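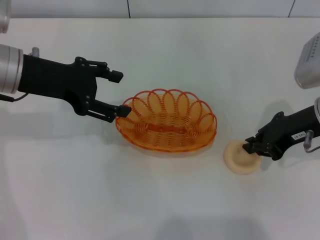

Equipment planning - second two-arm cell, consumables and spares

January
Tsion Tilahun

Sat down with Fasil after lunch to get the request into shape before Zoriana closes the equipment list. Main question is whether we ask for a full second cell or keep the one and spend on spares. Leaning to spares plus a bench, with the arms held over to the next round.

Basket task is the one I'm costing against. It uses both arms - left at the basket, right on the beige round piece - so a single-arm quote doesn't help us much. Took the Otemeo single-arm option off the sheet.

Quotes so far:

- Brollholm, fingertip pads, pack of 24, $441. Price holds to the end of the month.
- Otemeo, cable sets for wrist and gripper. Waiting on freight.
- Zelel, bench with a matte top. No price yet, Bezawit is chasing.

Fasil wants two packs of pads. I've put down one. We can reorder on the same quote number if we get through them, and I'd sooner have the money in cables. Lead time on the cable sets is 10 weeks, so that order goes in first whatever happens with the rest. 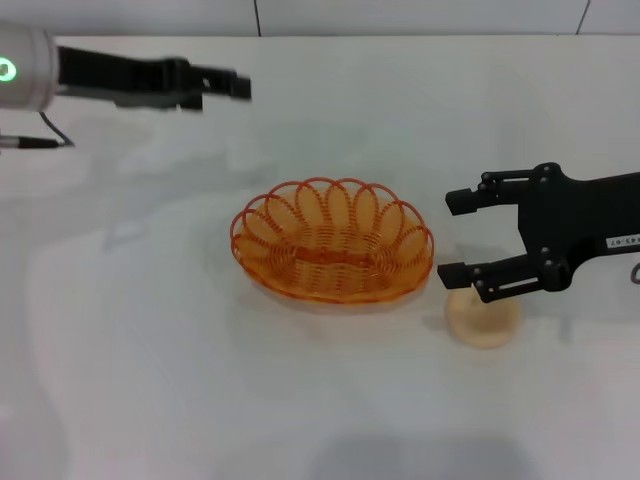
BENCH AND CABLES

Reflections and smudges on the white top, worst toward the left. Abenezer asked for matte in his notes last winter and I agree with him. If Zelel comes in too high, price a mat for the existing table instead.

Cable on the left side hangs in a curve below the wrist, and there's a connector lying near the left edge. Add clips and a strain relief kit to the Otemeo order. Small money, goes under consumables.

Props stay as they are. The orange basket is fine, but I'd like a spare of the same colour and size while the shop still has them. Petty cash.

To do:
- Bezawit - Zelel price, ask about delivery to the ground floor
- Fasil - freight from Otemeo, check the gripper part numbers off the labels
- me - rewrite the justification paragraph, Zoriana says the last one was too long

Still no cost centre for the Tamiru work. Ask before submitting.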